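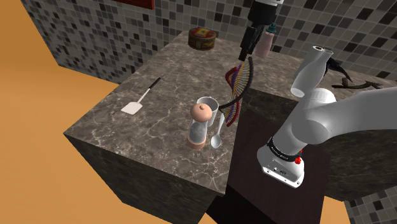 Four weeks with the Drikau kitchen simulator

I promised in November that I would write about Drikau when my trial license is finished. Now it is finished, so I keep my promise. For readers who are new to this blog: I teach an evening course in robot programming in Herneck, and we have one real arm for the whole group. Everybody wants to use it at eight in the evening, and so I am always looking for software where the students can practice at home.

Drikau is a simulator with ready kitchens, a set of household objects and a white arm with a black finger gripper. You choose a kitchen, you choose how full the counter should be, and the program places the things by chance. I like this function very much, although the combinations are sometimes not what my grandmother would have on her counter. In the marble kitchen I got a pepper grinder, a mug, a spatula and a baby bottle together, and the arm had a folding fan in all the colors of the rainbow in its gripper.

The fan became my favorite test object. A mug is easy to plan for. A fan that is open is wide and thin, and when the arm carries it over a full counter, you must think about the lower tip and not only about the gripper. My first script did not think about it. It calculated the free space for the fingers, the path was correct, and the fan knocked over everything on the way. After I added the size of the object to the planner, it went better, but I still had to lift higher than I expected.

What I like

The objects have character. The pepper grinder has a clear body, the tin has a colorful pattern on its red lid, and the stone of the counter has fine veins. For camera training this is useful, because my students' programs must find things on a background that is not simply gray. The small mosaic tiles on the wall are even harder, and one program from my course could find nothing at all in front of them.

It also runs on a normal computer. Mine is old, and I could still keep 24 objects loaded before the picture began to jump.

What I like less

The contact between things is not always believable. I had a spoon that stood upright on its bowl, with the handle leaning toward the fan. In my own kitchen I tried to repeat this and had no success. You can change the friction values, but they are hidden in a text file, and the manual gives them only one short paragraph.

The second point is the price. The student license costs 70 per year and this is fair. The license for a course costs 500, and you have to pay extra if you want to import your own objects. My colleague Elfriede Ortner uses Vomska with her group, where the import is included. However, Vomska has only one kitchen, and it is a very empty one.

I wrote to the support two times. The first answer came the next morning and was friendly and exact. For the second I am still waiting - it was the question about the friction.

Will I buy it?

For the course, yes, if the school agrees. For one person at home I would take the student license first and look if the kitchens are enough. In the next post I will put my corrected script for the fan, with comments.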